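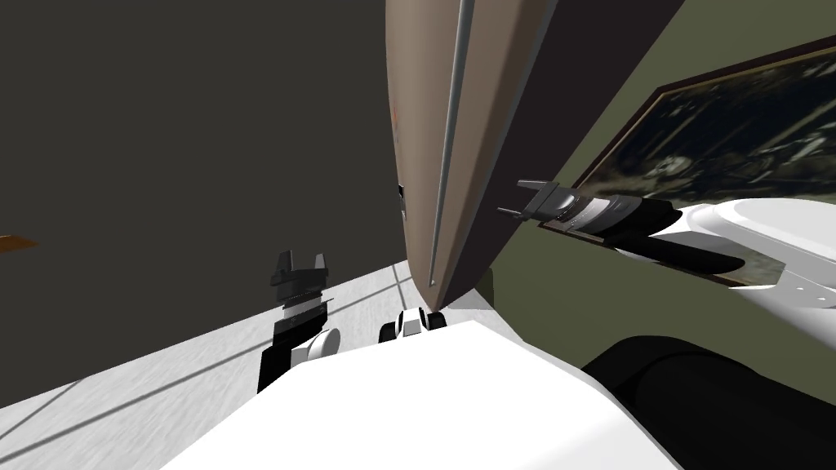 One step from a simulated episode, seen from the robot's own head: both grippers up, the right one close to the silver rod on the tall panel.

Grarkow Rooms: practice episodes for two-armed robots

Hello, and thank you for stopping by. Grarkow Rooms is a collection of simulated household episodes, put together so that a learning system can watch how a two-armed robot gets things done in somebody's hallway, kitchen or sitting room. It began as a small side folder for our own use and grew rather faster than our tidiness did, so please bear with the odd leftover file name. We have tried to write down everything we wished we had known when we started.

What you get

There are 300 episodes, split across 12 rooms. Every room has its own walls, floors, lighting and bits of decoration, and we were quite generous with the pictures on the walls (Seo-ah Choo got very keen on gloomy landscapes for a while, and we let her carry on). Each episode folder holds:

the view from the robot's head, as a run of still pictures
the joint positions for both arms
how far open each gripper is
a short sentence in plain English saying what the robot was asked to do
a note on whether the person driving called it a success

The pictures and the arm readings are both saved 20 times a second and share the same clock, so you shouldn't need to line anything up yourself.

How the episodes were made

Everything was driven by hand. A person sat in front of the Vumex simulator with a controller in each hand and moved the two arms through the task, start to finish. Sylvain Gautier did most of the kitchens and Seo-ah did most of the hallways and sitting rooms, and if you look at enough of them you'll begin to tell the two apart. Sylvain goes straight in. Seo-ah likes to pause just short of a thing and have a look at it first. We left both habits alone, as a learner that has only ever seen one way of reaching tends to get flustered by anything else.

Between episodes the starting spot of the robot was shifted a little and turned a little. Some of the viewpoints that came out of this are rather steep, with walls and paintings leaning all over the place, and quite a lot of the robot's own white body in the lower part of the view. Please don't crop that out before training! Our early runs on cropped pictures were noticeably worse at judging how far the arms could reach.

Left and right

Throughout the files, left and right are the robot's own. The left arm comes first in every row of numbers, then the right. The gripper value is 0 for closed and 1 for fully open. Version 2 is the one to use. In the first version the gripper values for the kitchens were the wrong way round, which cost us most of May and a fair bit of good humour.

Known troubles

Shadows in the simulator can be long and hard-edged, particularly on the pale floors, and we have seen a model treat them as things to be steered around. Thin rods and handles sometimes flicker when seen from far off. The success notes were written by whoever was driving, so they are a matter of opinion now and then, and a few near misses have been marked rather kindly.

There are no people in any of the rooms, and no real homes were copied to make them.

Using it

The loader script is called ogundipe, after the shared machine it was written on, and it will read a single episode or the whole lot. If you already use the Vurnex format there's a converter next to it in the tools folder. It is slow but it does get there.

If you find a broken episode, do tell us the room name and the episode number, and Sylvain will have a look at it.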